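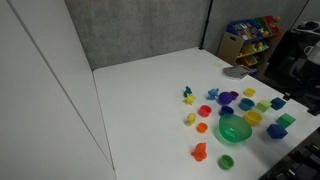

About Keltach

Keltach specifies, sorts and supplies table-top play sets for nurseries, reception classes and childcare rooms. The company works from a single site in Hemmin and is part of the Drirkard group. Our range is small and changes slowly.

What we supply

A Keltach set is a mixed collection of small items intended for use on a flat table by seated or standing children. The standard contents are drawn from five families: nesting cups, foam cubes, rubbery animal figurines, balls and bowls. Each family covers a different kind of handling. Cups are stacked, nested and filled. Cubes are lined up and built with. Figurines have uneven outlines and have to be turned before they will stand. Balls roll, and need a bowl or a raised edge to stop them.

Sets are supplied loose, with a contents card. Refill packs are available by family, so a room that has lost its cups does not need to buy cubes.

How a set is put together

All sets are laid out on a plain white table before the contents are agreed. A plain surface makes differences in size and shade easier to judge, and pieces that are too close in colour are exchanged at this stage. We look for the following:

Spread of size. A set needs at least one item large enough to hold several of the others. In most sets this is a bowl.
Spread of colour. Greens are the most difficult family to balance – a translucent green and an opaque green of the same depth look quite different once placed side by side.
Firmness. Foam and rubbery items are compared by hand with the reference pieces kept in the stock room. 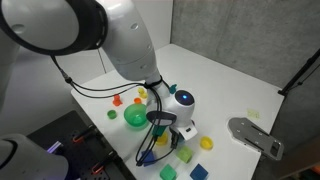
Layouts are repeated with the pieces spread out as well as grouped, as children rarely leave a set in one heap. Cups are tried upright, on their sides and upside down. Any item which is regularly mistaken for another at arm's length is moved to a different set.

Storage

Keltach also supplies Bostar, a tiered organiser with removable bins. Bins are sold singly and in mixed colours. We recommend one family per bin, with the heaviest items on the lowest tier. Labels are not included; most rooms prefer to make their own.

Stock and ordering

The present catalogue lists 1473 lines, most of them single replacement pieces. Up to 1000 sets are held in Hemmin at any time. Orders are packed in the morning and leave the building at 4 pm. Orders received after midday are packed on the next working day.

The catalogue is revised each March. Discontinued colours stay available as refills until stock runs out, and are marked with a D after the part number. Returns are accepted on complete sets only – please enclose the contents card.

Schools and nurseries may visit the Hemmin showroom by appointment. Tables are provided and all current sets can be opened and handled.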